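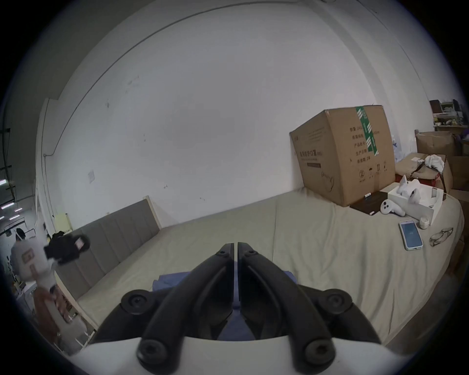

Sleeping in the Daytime: Notes for the Night Shift Talk
Speaker notes, Bañez session, 09/12/2023

Slide 1. Opening
Thank them for coming in before shift. Say where the coffee is and that the talk finishes in time for the 2000 start.
I worked nights in the packing hall at Ollik before I moved to training. I am not a doctor. Anyone with a sleep problem that has gone on for weeks should see one, and there is a form on the back table for booking with the site nurse.
Ask for hands: first month on nights? More than a year? Wait for the hands to go down before moving on.

Slide 2. What we asked people
Zukico runs nights at three sites, with 300 people on the night roster between them. We asked anyone who was willing to fill in a sleep diary for the month of September. We got 664 daily entries back. Some people filled in every day and some filled in two, so don't lean too hard on the averages. I will show the comments more than the charts.
The question on the card was simple. When did you go to bed, when did you get up, and what woke you?
What woke people, in order: noise in the house, light, needing the bathroom, phone, heat. Ginon had leaf blowers high on its list. The other two sites did not.

Slide 3. The drive home
Do this part slowly. It is the most important safety point in the talk.
If you are nodding at the wheel, pull in. Opening the window and turning up the radio do not fix it. The quiet room at the gatehouse is open after every night shift and you can use it for 20 minutes without signing anything.
Car sharing list is on the wall by the lockers. At Ollik it filled up once people put their neighborhood next to their name.
Mention sunglasses for the walk to the car, but not if they make it hard to see the road.

Slide 4. The first hour at home
Some people go straight to bed. Others need to eat and sit down for a while. Either is fine if it stays the same from day to day.
Light meal. Toast, eggs, soup, leftovers. A big plate of fried food came up in the diaries as something people regretted.
Last coffee: for most of us, the middle of the shift. Try moving it back by an hour for one week and see.
Alcohol will put you under faster and wake you up sooner. Say it once and move on, they have heard it before. 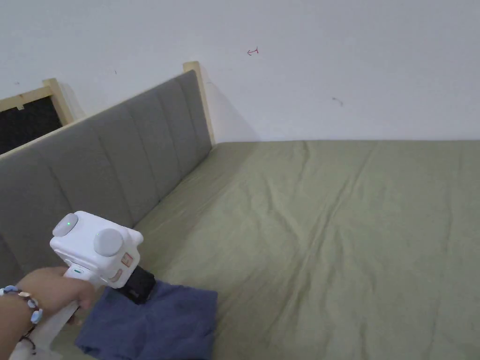 Someone at the Ginon session said the advice was fine for people who live alone, but with two kids getting ready for school there was no quiet hour to be had, and going to bed at nine, after the bus, had worked better than trying at seven.

Read that out and leave a gap. It usually gets the parents talking. If it doesn't, ask who does the school run.
Points to add if they don't come up:
Split sleep is allowed. Four hours in the morning and two or three before shift is a normal pattern for parents on nights.
Put your sleeping hours on the fridge where the whole house can see them.
Doorbell off. Note on the door for deliveries.
Family members can forget you are asleep. Talk about it on a day off and not at noon through the bedroom door.

Slide 5. The room
Dark, cool, quiet, in that order of cost. Blackout lining can be clipped to curtains you already own. Check the gap at the top as well as the sides. Foil on the glass works but ask your landlord first.
A fan does two jobs, moving air and covering street noise.
Wash the sheets on the first day off. One set on, one set clean in the closet. People coming off a run of nights will sleep on anything, and then wonder why they itch.
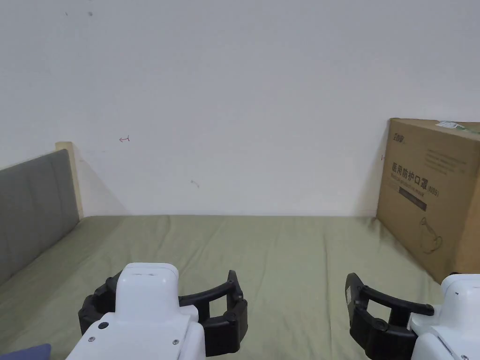

Slide 5, right side: sage-green fitted sheet and gray upholstered headboard.

Leave this slide up while taking the first round of questions. Common ones:
Earplugs or white noise? Try both, separately. Make sure you can still hear a smoke alarm.
Melatonin? Ask the nurse or your pharmacist, particularly if you take anything else.
Can I sleep on the couch? You can. Most diary entries from couches were short.

Slide 6. Days off
This is where most of the disagreement is. Half the people I talk to flip back to days at once and the rest stay partly on nights. I flipped, and I was miserable on every first day. A middle way is to sleep a short morning after the last night, get up by early afternoon, go outside, and then go to bed a bit earlier than you think you want to.
Keep one meal at the same time all week. For me it was supper, which was also the only meal

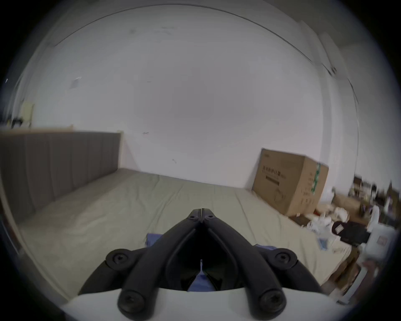 I ate with anyone else, so it had two uses. Pick whichever meal you can defend.
Going back on: nap in the afternoon before the first night. The first night is the hardest on the diaries at all three sites.

Slide 7. What the company is changing
Roster posted four weeks ahead. No single night shifts between day shifts. Training no longer booked for the morning after a night, and if you see it happen, send it to me.
Break room lights at Bañez are being put on a dimmer. No date yet, don't promise one.

Handouts: diary cards, nurse form, car sharing list. Collect the pens.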